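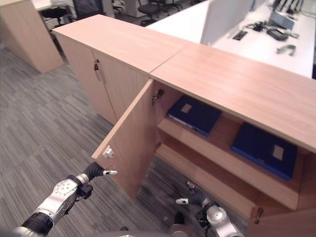
Furniture works open day, Povance
November 21, 2018

The Ammann works in Povance opens its doors to the public twice a year, once in June and once in the fall. I missed the June one and drove over for the second. Entry was free but you had to sign up ahead, and groups were kept to 14 people.

The company has made furniture on the same site since 1913. It started with school desks and church seating, moved to bedroom sets after the war, and now sells mostly to offices and town halls. The old brick building by the road is used for storage and the showroom. Production is in a long steel hall behind it.

We started at the panel store. Boards come in by truck and are stacked flat on racks, sorted by finish. Pale wood grain is what most customers order now, and dark walnut has nearly gone. The guide said the walnut rack used to fill the whole back wall.

Next was the saw. It was running a batch for an order marked 3329 on the whiteboard, and the noise made it hard to hear anything. Ear plugs were handed out at the door – take two pairs, they fall out. After that came edge banding, where a strip is glued onto the cut side of the board and trimmed. I could have stayed there longer. The operator let us handle a piece before and after.

Drilling and hinges are done in the next bay. A door is hung, opened, closed and adjusted before a unit moves on, and low cabinets with locks get their keys taped inside.

The showroom had two lines on display. Statia is the office range, with desks, low storage and shelving. Wekard is older and heavier and is made to order. A Wekard sideboard was priced at 900, without delivery.

Coffee and rolls were served in the canteen. There is a small shop with offcuts and seconds, cash only, and I bought a bundle of oak strips for a shelf.

Parking is on the grass behind the hall and gets muddy. The tour took a little under two hours. Wear closed shoes – they do check at the gate.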